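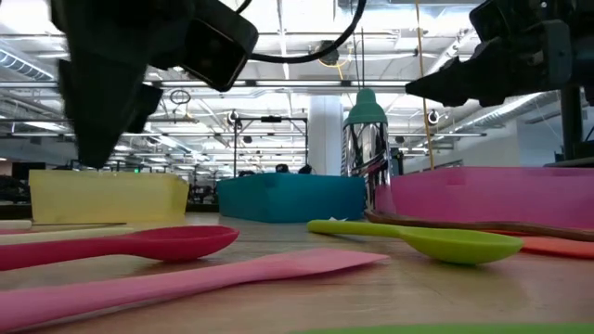 What decides how long it takes to put away a mixed set of kitchen utensils when several open bins are available? In our material, the choice of bin took more time than the carrying, and the delay was greatest for utensils that fit more than one sorting rule.

3.2 Utensils, bins and sorting rules

The Trindade layout uses a wooden tabletop and open bins of different colors, among them a yellow one. The utensils are ordinary ones: spoons, spatulas, a kitchen knife and a few plain wooden pieces. Nothing in the set was made for the study. Items were bought from Wilero and replaced when a handle cracked or a blade bent.

Two sorting rules were compared. Under the color rule, a utensil goes to the bin nearest to it in hue. Under the use rule, it goes with other utensils that do the same job -- stirring with stirring, cutting with cutting. The rules agree for some items and conflict for others. A red spatula, for example, has an obvious partner by color but belongs with a spatula of any color by use. Wooden items have no partner under the color rule and were assigned by use in both conditions.

Each layout was scattered by hand before a trial, with the utensils lying flat. Fagundes (Tarcísio Fagundes, Bromalari survey) recommends leaving a hand's width between long-handled items. We did not follow this, as drawers and counters in actual homes seldom show such spacing. Close pairs were therefore allowed, including pairs in which a knife lay beside a softer utensil (Figure 4).
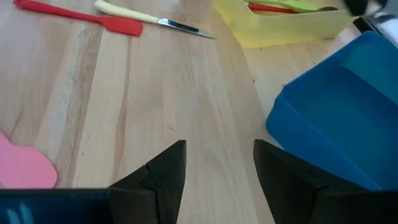 Figure 4. Spatula and knife lying close together on the wooden countertop, both angled the same way.

Knives were treated separately in the analysis. A knife next to another utensil has to be picked up by the handle, and the neighboring item may need to be moved first. Such moves were logged as part of the knife's handling time and not as a separate action.

A trial ended when the last utensil was in a bin or after 195 seconds, whichever came first. Each rule was tested in 60 trials. Times were entered in Clunetix and checked against the written log; 18 trials with incomplete entries were repeated in April under the same rule. Section 3.3 gives the scoring of misplaced items.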